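31/03/2019 – workshop notes, Sterkmont truck

Rear suspension day, and a long one. Aurelio had the left trailing arm off before I had finished my coffee, and I'm glad he did, as the inner bushing was far more worn than we'd guessed from underneath. You could rock it with one hand! I pressed the new one in with the old Rai press (the handle still slips, so please keep your thumb out of the way) and greased it well, and then we went around the other side and did the same there, even though that one looked decent. I'd sooner do it now than in the pits in October with a headlamp in my teeth.

Shocks next. Yesenia has been saying since the last shakedown that the back end kicks over whoops, and after riding along with her I agree. We went up 3 clicks on rebound and left compression alone for the moment. Nobuhle thinks the springs are tired as well – she may be right, but I want to change one thing at a time or we'll never know what helped.

Air filter was packed solid with silt, same as last time. Washed it, oiled it, and put the spare in a sealed bag in the door pocket. Fuel cell foam looks fine. Lug nuts torqued with the new wheels on, to be checked again after the first run.

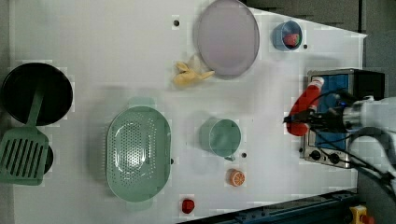
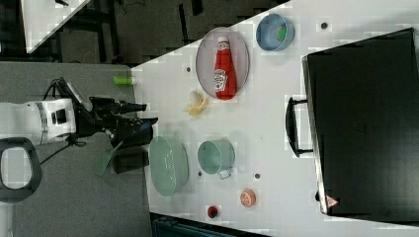 What pressure are we starting with on the Lultuveck tires?
Start at 14 psi cold in the rears and see how they look after one lap of the wash loop. Milagros ran hers lower on sand and was happy, but our course is mostly rock, and I don't want to spend another afternoon hammering out a rim.

Left to do: skid plate bolts, the radio mount that keeps working loose, and a fresh tube of Clustanine for the CV joints, as I used the last of it today. Aurelio has the good torque wrench at home and will bring it back.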